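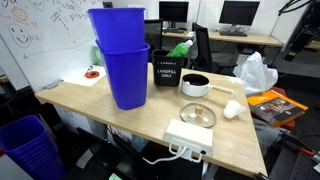 Search posts, people and tags

Right, term project thread! Our robotics class at Purthorpe finally got given a brief, and it's sorting rubbish. My team is called Uniyal (long story, we drew it out of a hat) and our robot arm is Palano. 1/

The job is simple on paper. Palano has to pick things up off a table and put them in the correct bin, and we get marked on 100 goes at the end of term. Flonville, the other team, have the same kit and are already being smug about it. 2/

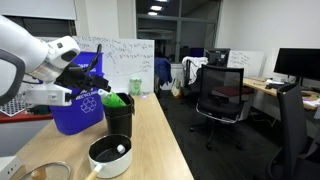
Bottles are my bit of the project, and I've gone from hating them to being quite fond of them. They roll, they squash, and the gripper has to come down at nearly the right angle or it just shoves them about. My favourite exercise is the rescue, where you start with the green bottle already in the small black bin, with the recycling one stood right behind it, and Palano has to reach down and get it out again. Sounds easy! Try it with two stiff fingers and no sense of touch. 3/

We've logged 701 practice goes so far. More than 78 of those were me learning that you have to save your settings before you close the laptop. Please save your settings. 4/

The wrist camera is the other thing eating my evenings. It turns with the wrist, so half the time the picture comes through upside down and the labels on the bins are no use to anyone

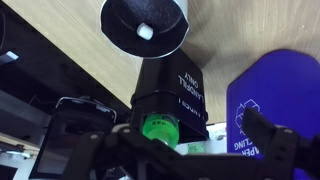
until you flip the picture back round in the code, and even then a finger is usually sitting on top of the word you want. We're trying colour first and lettering second. Bit better. 5/

Next up is pans, which I'm dreading, as the handles swing round the moment you touch them. Go 107 on the pan list was my best and I have no idea what I did differently. If anyone's done lids with a little knob on top, please tell me how you grip yours. 6/

Contact us | © Purthorpe class pages | Back to top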